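Sorting and Nesting of Household Bowls and Cups
Report for the course Everyday Objects and Their Storage
Dragica Kneževič and Imelda Umali
2009-10-12

1. Why we selected this topic

In the shared kitchen of our student house there is one deep cupboard for all the bowls and cups. In January it was so full that the door did not close anymore. The bowls were put one on top of another without any order, and to get the cup you wanted, you had first to take out half of the cupboard. We asked ourselves if a simple rule could help, a rule that a tired person can follow after dinner.

Our teacher advised us to make the topic smaller. So we left out the plates, the glass and everything made of metal, and we kept only colored plastic bowls and cups. They are light, they do not break when they fall, and they exist in many sizes. This makes them good for practice, also with children.

2. What we read and what we asked

We did not find much literature about nesting of bowls at home. Most texts are about packing in shops. We therefore made a short questionnaire and gave it to the seven people who live in the house. The first question was how they put a bowl away when their hands are already full. Almost all wrote that they put it on the nearest pile, also if it is bigger than the bowl under it. Imelda does this too, and we mention it because it influenced our work: we wanted a rule which forgives this mistake.

The second question was about color. Here the answers were very different. One person sorts everything by color, even the towels. Others said that they never look at the color and only feel the size with the hand.

3. The working table

For the trials we prepared a table and covered it with a dark green cloth. On the bare table a light bowl slides away when you push another one into it, and the noise disturbed the people next door. With the cloth both problems became smaller. The dark color also helps the eye, because the rims of the bowls are easy to find on it.

We decided to keep the shapes mixed. A deep round bowl behaves in a different way than a wide and shallow one, even when you can find both in the same cupboard. The shallow bowl accepts almost everything, but what you put in it stands loose and moves. The deep bowl holds its content well, but you must come from above and quite straight, or you touch the rim. 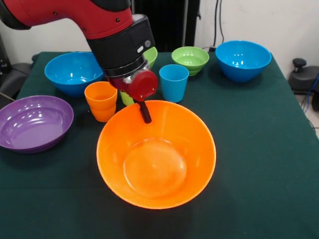 The rim was for us the most interesting part of the work. At first we believed that the diameter decides everything. After some trials we understood that the depth and the slope of the wall are equally important — two bowls of almost the same width can fit together nicely or not at all. Cups are easier in this respect. A tapered cup goes into another of its kind almost alone, and the second rim stays visible a little below the first, so you know that there are two.

4. The rule

Our rule has three steps. Put the widest bowl down first. Put the deeper bowls inside it, from large to small. Stack the cups separately, and place them next to the bowls or inside the last one. Color comes only at the end, and only if there is time for it.

We discussed the last step for long. Dragica wanted to sort by color first, because it looks tidy and small children like it. But a pile with one color and wrong sizes becomes high and unstable, and in our cupboard it took more space than before.

5. What was difficult

The separating was harder than the stacking. Two cups which are pressed together can stick, and then you need both hands. We also did not agree when a pile is "good". In the end we wrote that a pile is good if it stays standing when the cupboard door is closed normally. This is not a very scientific definition, but it was useful for us.

We would like to repeat the work with bowls that have lids. For this we had no time in this semester.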